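Sep 11, 2021
Entry by Duyên Khương

Condiment shelf, continued. Shelf is the black two-tier one from Kurosden, set on the wood-grain table. Trinh Huỳnh put it together yesterday and left the spare screws in the Sarau tin.

Leveled it before loading. Rocked on the left rear foot, fixed with one turn. Checked again with a weight on the upper panel: 70 g at the front corner, no visible tip. Repeated with 2000 g in the middle. Slight bow in the rods, recovers when unloaded. Good enough for jars. Would not put the big Ondel bottles up there.

Layout as agreed with Tùng Tiêu: glass jars with metal lids on the upper tier, plastic cups with caps on the lower. Jars go in from the front, base down, lid clear of the rods. Set them back from the front edge by one jar width. Last time they were lined up flush and two walked forward when the table was bumped.

Lids: hand-tighten before shelving. Wipe the glass first, the sauce creeps under the rim and then the jar sticks to the panel. Thư Lại wants labels facing out. Fine, but labels are not in yet (order 3674, Lưu). Masking tape until then.

Open points
- small cups slide on the lower panel, try a liner
- distance between tiers is tight for the tall lids, measure
- Phúc to confirm whether we keep 3 spare jars or move them to the cupboard
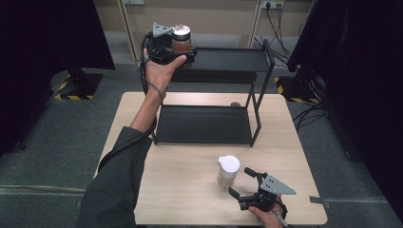
Liner material: there is an offcut of the ribbed rubber in the drawer under the sink, left from February. Cut it short of the panel edge so it can be lifted out for washing.

Notebook questions: Duyên Khương, bench 3 | © 2021 | Back to top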